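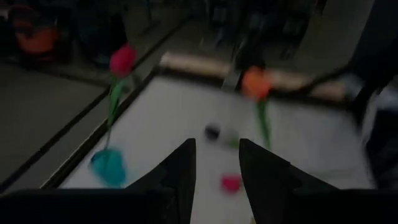

Tulipas falsas na mesa – um mês depois

Eu sempre disse que flor artificial em casa minha não entrava. A minha avó tinha um arranjo de rosas de pano em cima da televisão, com aquele pó que já fazia parte da cor, e eu cresci a achar que era a coisa mais triste do mundo. Pois bem, cá estou eu, em pleno Novembro, a escrever um post inteiro sobre tulipas que não são tulipas. Uma magenta e uma cor de laranja, para ser mais precisa, e gosto tanto delas que já as mudei de sítio umas vinte vezes.

A culpa é da Bermúdez, aquela loja de miudezas ao pé do mercado onde entro para comprar linha e saio com um saco. Estavam num balde à porta, a 70 cêntimos o pé! Peguei na magenta primeiro, que é uma cor que me faz bem ao humor quando às cinco da tarde já é noite, e depois achei que ela ia ficar muito sozinha e fui buscar a laranja. A senhora da caixa ainda me perguntou se não queria levar a dúzia. Não quis. Uma dúzia já me parecia a televisão da minha avó.

O problema seguinte foi a jarra. Jarras tenho três e nenhuma serve: uma é enorme, outra tem uma racha, e a terceira foi prenda de casamento e mete-me medo. Andei pela cozinha a abrir portas de armário e acabei no copo azul-turquesa, aquele que ficou sozinho depois de os irmãos se partirem todos. E o magenta ao pé do turquesa, minhas amigas... Fica uma alegria. Se tiverem um copo órfão lá em casa, experimentem antes de gastarem dinheiro numa jarra.

Uma coisa que aprendi à minha custa: a flor artificial vem com o pé direitíssimo, parece uma régua, e é isso que a denuncia logo. As tulipas a sério tombam. Ao segundo dia já estão inclinadas para a janela, ao quarto estão deitadas a olhar para o chão. Por isso deixo a minha magenta bem inclinada, quase a fugir da mesa, e não há visita que não vá lá meter o dedo para confirmar. Se o pé tiver arame, dobrem com as duas mãos e devagar, senão fica com um cotovelo (falo por experiência, a laranja tem um, felizmente tapado pela folha).

Outra coisa é o copo, que é leve e com a flor inclinada vira. Pus-lhe no fundo um punhado de arroz e ficou resolvido. Também já usei areia de um saquinho que sobrou de um trabalho da escola, mas a areia espalha-se e depois anda-se a limpar aquilo durante uma semana. O arroz, se cair, apanha-se e pronto.

A mesa branca ajuda muito, devo dizer. Andei anos a namorar mesas escuras e ainda bem que não comprei nenhuma, porque no Inverno esta casa é um poço e o branco é a única coisa que devolve alguma luz à sala. Quem me convenceu foi o meu vizinho de cima, o Kwok-wai Tang, que fez obras no ano passado e pintou tudo de branco até às dobradiças. Eu ri-me dele na altura. Depois subi para lhe levar uma carta que tinha vindo parar à minha caixa do correio e fiquei ali especada no corredor com inveja.

O reverso da medalha é que em cima do branco tudo se vê. Qualquer coisinha cor-de-rosa, qualquer coisinha preta que fique esquecida em cima da mesa, grita. Eu sou daquelas pessoas que pousam: chego a casa e pouso, passo pela mesa e pouso, atendo o telefone e pouso. Houve uma altura em que comprei umas caixinhas da Plivilau para arrumar as miudezas por cores, e sabem o que aconteceu? As caixinhas também ficaram pousadas em cima da mesa. Três semanas. Acabei por levá-las para a casa de banho, onde guardam ganchos de cabelo e são muito felizes.

Agora tenho um sistema, se é que se pode chamar sistema a isto. Antes de me deitar dou uma volta à mesa com uma taça na mão e meto lá para dentro tudo o que não é flor. No dia seguinte, com o café, logo se vê o que é de quem. As peças dos jogos vão para a lata da Ludotetti, as minhas coisas vão para a gaveta, e o que ninguém reclama até ao fim do mês vai fora. Já apareceu um botão do casaco bom que eu andava a procurar desde a Primavera! Claro que há noites em que não dou volta nenhuma e vou dormir com a mesa como está – também não quero que pensem que isto é uma casa de revista.

Quanto à limpeza das flores, que é a pergunta que mais me fizeram quando falei disto da outra vez: secador de cabelo no frio, a um palmo de distância, de quinze em quinze dias. Para a folha passo um pano húmido, sem produto. Uma leitora sugeriu um spray para plantas artificiais da Gestitz que custa um dinheirão, e eu não digo que não seja bom, mas para duas tulipas de 70 cêntimos acho que o secador chega.

O que ainda não decidi é se as duas ficam juntas ou separadas. Juntas parecem um ramo, e um ramo de duas é um bocado pobrezinho. Separadas, uma de cada lado, enchem a mesa toda, só que à hora de jantar há sempre alguém a falar com uma tulipa à frente da cara. A minha filha vota em separadas. O meu marido vota em comermos na cozinha.

Para Dezembro estava a pensar trocar por uns ramos de azevinho, mas o verdadeiro pica e o falso que vi tinha purpurinas, e com purpurinas não me meto outra vez. Se souberem onde há azevinho falso decente aqui para os meus lados, digam nos comentários, que eu vou lá ver no sábado de manhã. Ai, e levo também o casaco para pregar o botão, que a linha que comprei na Bermúdez era da cor errada.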